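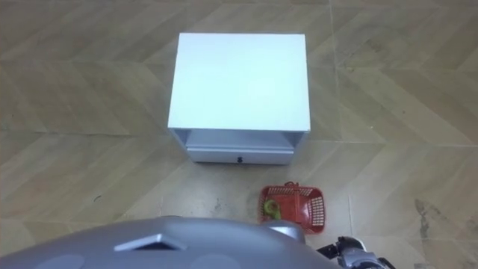
Dridow asked whether the paint had gone yellow near the edges or all over, as that changes what you do about it. Fair point, so I'm adding it up here: all over, but worst on the side nearest the window.

My original question, tidied up a bit. I've got an old pine chest of drawers I painted white in February with a water-based satin. Two coats, light sand in between, no primer (I know, I know). It looked lovely for a couple of months and now it's the colour of weak tea. Can I just slap another coat on, or am I going to be doing this again by Christmas?

Answer from Brornier

Another coat will look fine for a bit and then go the same way. It's tannin coming up out of the pine, and water-based paint drags it through — you see it on knots first. What you need is a proper stain-blocking primer, the shellac sort. Sand it back so the surface is dull, wipe it down, two thin coats of primer, then your satin. Open every window you've got, the stuff stinks!

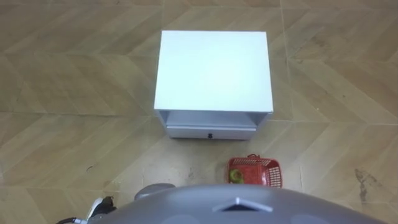
Also do the inside edges of the drawer fronts while you're at it. I skipped those on mine and ended up with a brown line round each one, which drove me mad until I took them all out and did it again. Small tin is plenty. I paid 22 quid for mine and there's still half left in the shed.

Answer from Kostiuk

just buy a darker colour lol. mine is navy and I've never had this

Answer from Jomura

Agree with the primer, but check it isn't old wax or polish underneath first. Rub a hidden bit with white spirit on a rag and if it comes up sticky and brown, clean the lot before you sand or you'll only push it in further. Mine took 2 goes with the rag and an afternoon I'd meant to spend on the garden. 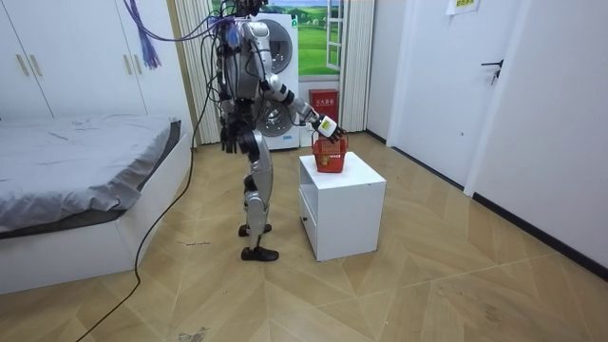

Do I have to take the knobs off? Take them off, it's one screw each and you'll never get a clean line round them otherwise. Pop the screws in a jar, mine went down the back of the radiator.

Marked as solved. 159 people found this helpful.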